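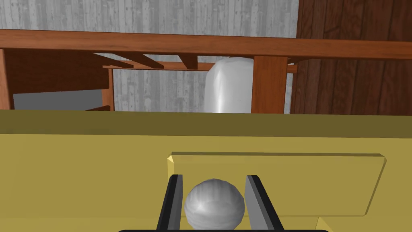

A gray ball and two gripper fingers, in a computer-simulated room.

What does a robot hand cost?

Quick answer – more than your bike. More than a lot of bikes! Let's do the shopping list the way a real school club would.

First, the arm. The one our readers ask about most is the Rebelo, 3,285 dollars. Then the Dirnolen, 3,367 dollars. Why the gap? Longer reach, that's mostly it. And the cheap one, the Skandico, 2,305 dollars, but it comes with no fingers. None. You buy those later.

So before anybody spends a cent, a good club tries stuff out in a simulation. A sim is a pretend world inside a computer. Pretend room, pretend robot, pretend ball. Drop the ball a hundred times, no broken parts, no bill.
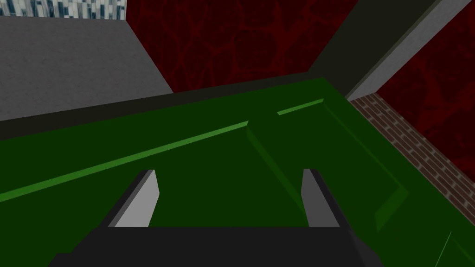
Things you can find out in the sim for free: How wide do the fingers need to open? Can the arm reach the far side of the table? Does it bump into things? Write the answers down. Thats your wish list, and now you know what to shop for.

Next, the stuff people forget to budget for. Spare finger pads (they wear out). A table that doesnt wobble. A power strip. A big red stop button, if the kit hasn't got one. Put a line in your budget for each, even if you don't know the price yet – just write a question mark.

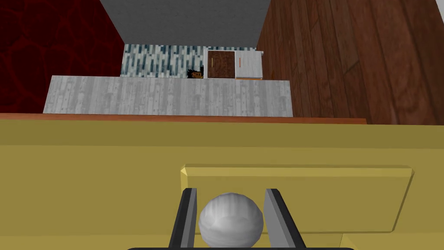
Gripper, ball, yellow surface. The little cabinet is way at the back.

Ashwin Kandasamy plans equipment for the Gestham after-school club. His rule is to wait 3 weeks between "I want it" and "I bought it." In those weeks the kids keep testing in the sim and keep fixing the list. Last time they crossed off the longer arm. Didn't need it.

Try it yourself! Get paper. Pick one job for your robot, like picking up a ball. Write what it needs: arm, fingers, table, spares. Look up prices with a grown-up and add them up. Too much? Cross out one thing and add again.

Send us your list by the end of April and we'll put a few on the club page.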